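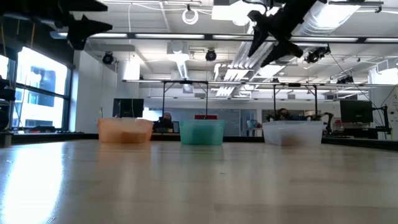 Pre-Session Checklist for the Two-Arm Teaching Table, Sivemwood Lab

September version, with my comments

I took over the walkaround from Pirjo Salminen, who wrote the original as a single page of checkboxes with no explanations at all. It was a good page. But new operators kept asking me the same things, so I've been typing my answers in under each item and now it's this. Do the whole list before the first demo of the day and again after lunch. Initial the sheet on the clipboard, and please use initials I can read!

Covers sessions on the sorting task (orange, teal and clear bins), both hand guiding and remote control. The mobile base has its own list.

PART A. BEFORE ANY POWER

A1. Table top clear of everything that isn't part of the task.
[ ] OK [ ] Fix

Phones, badges, tape rolls, your coffee. Especially your coffee. The usual find is a hex key, and it's usually mine. Run your palm across the table while you're at it, you'll feel crumbs and screws that you'd miss by eye with all that glare off the finish.

A2. Bins in position, no cracks, no sharp rims.
[ ] OK [ ] Fix

Orange left, teal middle, clear right, as you look toward the back counter. They go in a row on the far part of the table. If a bin has a split in the rim, swap it out and write down which one. A fingertip pad will catch on a split, the arm will keep pulling, and then you've got a bin coming across the table at whoever is standing there. Spare bins are in the Pekia cabinet, bottom shelf.

A3. Gripper fingers tight, both arms.
[ ] OK [ ] Fix

Wiggle each finger sideways with your hand. A tiny bit of give is fine, a click is a fail. I know it looks fine hanging there! Do the wiggle anyway. We run a lot of open-and-close cycles when we're teaching grasps, and the screws back out. Torque driver lives on the pegboard, preset, please don't change the setting.

A4. Cables along both arms.
[ ] OK [ ] Fix

Follow each cable with your eyes from the wrist back to the base. You want enough slack for the elbow to fold all the way and no loop big enough to snag a bin or a sleeve. Hand guiding is much harder on cables than remote control, because people twist the wrist in ways no program ever would. If you had a hand guiding session earlier, look twice.

A5. Overhead check.
[ ] OK [ ] Fix

Look up. Cameras where they should be, nothing sagging, no cable hanging lower than it was. You aren't fixing anything up there yourself. If it looks wrong, stop and find me, and I'll get the ladder and a second person.

A6. Metal frame behind the bins.
[ ] OK [ ] Fix

Give a leg a gentle push. It should not rock. No jackets on the crossbar, no headphones on the crossbar. I have typed that sentence in so many emails that I could do it asleep.

PART B. PEOPLE AND SPACE

B1. Everyone in the room knows a session is starting.
[ ] OK [ ] Fix

Say it out loud: "Arms going live." Then wait until you hear something back from everybody. The desks behind the table are close and people at them have their heads down, sometimes with earbuds in, so silence doesn't count as a yes. Walk over and wave if you have to.

B2. Floor line respected.
[ ] OK [ ] Fix

For remote control, everyone stays outside the yellow line, and that includes the operator. For hand guiding, one person is inside the line and only one. If a second person needs to come in and move a bin, pause first. I've seen very sensible people reach in "just for a second," and I've done it too, years ago at Mekilska, and got a bruise on my forearm that went through every color there is.

B3. Hair, sleeves, lanyards, jewelry.
[ ] OK [ ] Fix

Tie it, roll it, take it off. Visitors too. There's a bowl for rings and watches on the shelf by the door.

B4. Spotter named.
[ ] OK [ ] Fix Name: ________

The spotter holds the stop button and does nothing else. Not logging, not resetting objects, not chatting with the operator about where to get lunch. If you can't find a spotter, you can't run. I get pushback on this one every single month and the answer stays the same.

PART C. POWER UP

C1. All stops tested, one at a time.
[ ] OK [ ] Fix

There are three: one at the operator seat, one on the table leg, one in the spotter's hand. Power up, press one, confirm both arms are dead, reset, go to the next. Yes, both arms. We once had a stop that killed the left and left the right happily holding position, and we only caught it on this check. If you skip one because "it worked yesterday," you haven't done the check.

C2. Brake hold.
[ ] OK [ ] Fix

With brakes on, watch each wrist for 10 seconds against something fixed. I line mine up with a leg of the frame. Any creeping downward is a fail. Tag the arm and tell me.

C3. Speed limit set for the mode.
[ ] OK [ ] Fix

Remote control: 200 mm per second at the fingertip until the operator is signed off on the Sarıgül course, 500 after. Hand guiding: 200 for everybody, me included. The field on the screen keeps whatever the last person typed, so read it. Please don't trust the little green icon next to it, the icon only means the number saved.

C4. Grip force on low.
[ ] OK [ ] Fix

Low is plenty for everything in this task. If your object is slipping, the pads are probably dusty. Wipe them with a barely damp cloth and try again before you come ask me for more force. (The answer on more force is no, but I do like the company.)

PART D. HAND GUIDING ONLY

D1. Free-drive button releases cleanly.
[ ] OK [ ] Fix

Hold it, move the arm a little, let go. The arm should stop where you left it. If it drifts or gives a little hop, you're done until I've looked at the payload setting. Nine times out of ten somebody changed the gripper pads and didn't update the weight.

D2. Hands on the forearm and the wrist collar, never on the fingers.
[ ] OK [ ] Fix

This is the hardest habit to teach. You want to show the robot how to pinch, so naturally you grab the part that pinches. Use the foot pedal to open and close, and keep your own hands up on the collar. New folks should do a few practice passes with an empty gripper first. It makes for better demos anyway, the path comes out smoother when you're steering from farther up.

D3. Second arm parked and locked.
[ ] OK [ ] Fix

If you're only guiding one arm, the other one is parked with its brake on and its page on the screen showing PARKED. Don't leave it live and resting beside your head.

PART E. REMOTE CONTROL ONLY

E1. Left is left and right is right.
[ ] OK [ ] Fix

Move one controller a tiny bit and see which arm answers. They get swapped when someone re-pairs them, and then you reach for the orange bin and the arm by the clear one takes off. Tiny movements until you're sure!

E2. Start pose matched before you engage.
[ ] OK [ ] Fix

Hold the controllers in about the same pose as the arms before you press engage. The software is supposed to refuse if you're too far off. I'd still like you to behave as if it won't.

E3. Video delay test.
[ ] OK [ ] Fix

Spotter claps over the table, operator says "now" when they see it, before we engage. If you can both hear a gap, restart the stream. People adapt to a delay without noticing, and then they overshoot and hit the rim of a bin. The demos from a laggy session are no use for training either, so you'd be throwing the afternoon away.

E4. Dropped link test.
[ ] OK [ ] Fix

Switch off one controller while the arm is over open table. Both arms should freeze. Switch it on again and confirm they stay frozen until you engage on purpose.

PART F. DURING AND AFTER

F1. Break every 3 recording blocks.
[ ] OK [ ] Fix

Real break, stand up, look out the window. Tired operators get jerky and they also get brave.

F2. Anything touched that shouldn't have been?
[ ] No [ ] Yes, notes: ________

Arm to bin, arm to table, arm to arm, arm to person. Write it down even if it was a kiss. I'm not going to be mad at you. I pull these notes when I plan the next training round, and the light bumps tell me a lot more than the scary ones.

F3. Arms parked, brakes on, power off, stop buttons pressed in.
[ ] OK [ ] Fix

In that order. Then say "arms are down" so the folks at the desks can relax.

F4. Sheet signed by operator and spotter.
[ ] OK [ ] Fix

Blank sheets are in the top tray. If you take the last one, print more, the file is called table_check in the shared folder.

Open items from my last walkaround:
Yellow line is scuffed near the operator seat, tape is on order.
Spotter's stop button needs a longer cable.
A3, right arm, one finger screw retightened. Recheck before the next session and write the result on the back of the sheet.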